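**Sunday, magazine task, second batch**

Got in early and had the bench to myself, which was lovely. The plan was to get the magazine sorting examples up to a decent number before the Sirmont people want their first training run. Target for the whole set is 3000 and we were sitting at 900 when I sat down, so there's a way to go yet!

I've dropped the cardboard folders completely (too stiff, far too easy) and gone over to real magazines with floppy covers. They slide, they curl, they cling to each other, and the arm has to cope with all of it. I drove every episode by hand from the Isis desk and tried to leave the pile messier each time, so one cover lies across another at a daft angle. The wrist view is the one I kept an eye on, as that's what the model will lean on once it gets close.

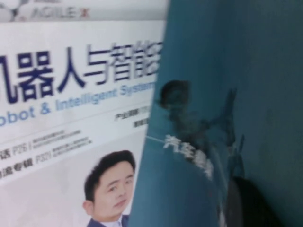 *Wrist view, teal cover bowed over the white one. Big title readable, small print mush.*

I'm quite pleased with the overlap in that one. The curved edge of the teal cover runs right down beside the printed portrait, and it's the sort of boundary I want lots of: two sheets, one seam, and a decision about which to take first. The focus is soft though. You can get "Intelligent System" and P26 and P32 off the white cover, but the tiny grey text under the listings is hopeless. Fine for grasping, I think. Not fine if Clesel still want the thing to sort by what's printed in the contents, so I need to ask them which it is before we go much further.

Threw out 5 episodes, all my own fault. I kept letting go of the trigger before the cover had come down flat, and I don't want it learning that from me. Kept the slow ones and the ones where I had a second go at the corner, because recoveries are worth having (Fagerlund's set had hardly any and it showed).

Labels: I've been putting "top cover" and "under cover" and leaving colour out of it. If you're recording on this bench, please do the same, or we'll be fixing names till January.

To do:

- try the wrist focus a notch closer, then redo 14 episodes to compare
- find more covers with dark printing, most of the pile is pale
- ask Clesel about the small print
- swap the trigger spring, my finger aches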